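# Sort the Hardware Before You Put It Away

March 28, 2018

Every house I have lived in had a coffee can full of mixed hardware. I think the coffee can is a bad idea, and I think the reason most of us keep one is that we never set aside a table to deal with it.
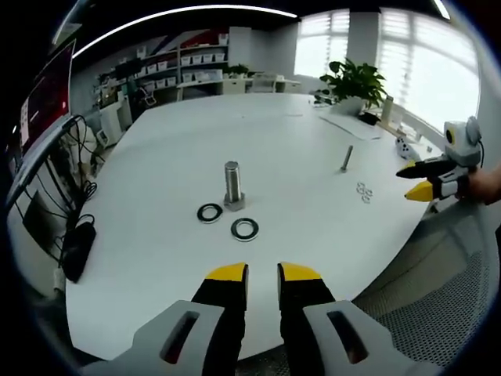

A bolt stood on its head takes up very little room and tells you most of what you need to know. You can see how long it is, how thick the shank is, and how it compares with the one next to it. A bolt in a can tells you nothing until you have dug it out, and by then you have usually dug out a dozen others and put them all back.

My argument is simple. Loose bolts, washers and nuts should be laid out on a flat surface, matched, and put away by size, and it should happen within a day or two of the job they came from. If they go into the can, they are gone. You will buy them again.

I know this from the receipts. When we moved out of the apartment in Horelen I threw away a can that weighed more than my toolbox. Over the next year I bought carriage bolts, fender washers, and a box of 200 small flat washers for a gate that needed 4. The rest of that box sat in a drawer for a long time. I am fairly sure the can had what the gate needed.

The usual objection is that sorting takes too long. It does take a while if you have let it go for years. A season's worth of leftovers takes me 10 minutes. I clear a table and tip everything out. The big bolts get stood up first, then the thin ones. Washers stay flat, near whatever they fit. Anything bent or stripped goes in the metal recycling.

A light-colored table works better than a workbench. My bench is dark and scarred, and a small washer disappears on it. Good daylight matters too, so I do this in the house. Some people don't like hardware where they eat. Wipe the table afterward.

The second objection is about storage. There are people who believe you can't be organized without a cabinet of little drawers. I bought one, the Sanska, and I don't recommend it for most homes. The drawers are too short for a long bolt, and I never filled half of them. Sandwich bags with the size written on them in marker do the same work. Put the bags in a shoebox. I keep the washers in the same bag as the bolt they fit, even when that means the same size of washer ends up in two bags.

I have heard it said that hardware is cheap and none of this is worth the trouble. A washer is cheap. A drive to the store in the middle of a job is not, especially when the store closes at six and the bed frame is in pieces on the floor. That happened to us in July, and we slept on the mattress for two nights.

There is one kind of hardware I would leave out of the system, and that is the bag of spare parts that comes with furniture. Tape it to the underside of the furniture. It is the only place you will ever look for it.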